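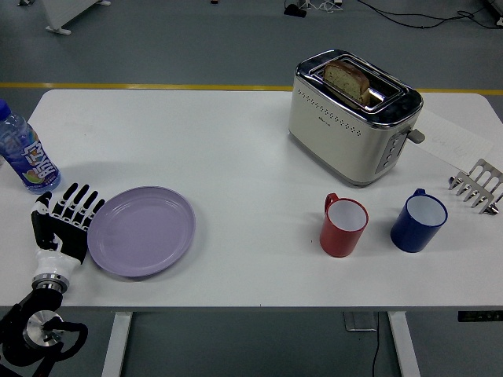 Shigeru Shimada has kept the breakfast cell at Vornau running since May, and he would like people to stop asking him how clever it is. "Ask me how many times I've tightened the wrist," he says. The answer is 14.

The cell is one arm, one five-fingered hand and a white table. It is supposed to take bread from a toaster and put it on a plate. Rallska, which sold Vornau the hand, says it needs service every 200 hours. Shimada laughs at that. He checks the fingers every morning before eight, bending each one by hand with the power off and feeling for slack. The thumb goes first, in his experience. Crumbs get into the joints as well, and he cleans them out with a soft brush. The manual tells you to use compressed air. "All that does is push them further in."

I asked whether the plate really has to sit in the same place each time. The brochure says it doesn't. Shimada says he moved it a couple of inches once, to see, and spent the afternoon recalibrating. "So now I don't move it."

The toaster is an ordinary two-slot model, and he thinks it's the best-behaved thing in the cell. His complaint is with the cables. The ones inside the arm twist a little on every cycle, and he replaced the first set after 3,979 cycles, well short of what he'd been promised. Ramanauskas, the dealer, sent the new set without the clips. He is still waiting for the clips.

Would he buy it again? He takes a while over that one. The arm, yes – it has given him very little trouble. The hand, he isn't sure. A plain two-finger gripper would hold a slice of bread fine, he says, and he could rebuild one in 19 minutes. The people at Zillholm run theirs that way.

"But visitors like fingers," he says, and goes back to looking for his hex key.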